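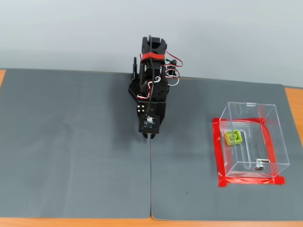
Black robotic arm on a grey work mat, with a small camera module at the gripper.

Offline job sheets have landed in Minja

We've been itching to tell you about this one! From this Tuesday, everyone on the Flovow plan can open, fill in and sign off job sheets in Minja with no signal at all. Basements, lift shafts, that valley on the way to Rerosia where every phone gives up — it all works now, and the sheets sync by themselves once you're back in range.

The trial crews at Rerosia and Zirkano have been using it since the spring and they were wonderfully fussy. Between them they sent through 955 job sheets and 61 comments, most of them about the signature box (too small, and they were right, so it now fills the whole screen when you turn the tablet sideways). They also asked for photos to be kept at full size until the sheet has synced, and that's in too.

A few bits to know before you head out. Each tablet holds up to 100 open jobs, so close off the old ones first if you tend to let them pile up. You'll need to be signed in before you lose signal. If 2 people edit the same sheet while offline, Minja keeps both versions and asks the office to choose — nothing gets overwritten on the quiet.

Parts lists are still online only. We're working on those next and hope to have something for you to try in September, and we'd love a couple more crews for it, especially anyone who does a lot of boiler or pump work. Just reply to this email and we'll add you.

Recent items
Faster search for old job sheets
Setting up shared calendars in Minja
New colours for the weekly planner

Contact us | Copyright Flovow | Back to top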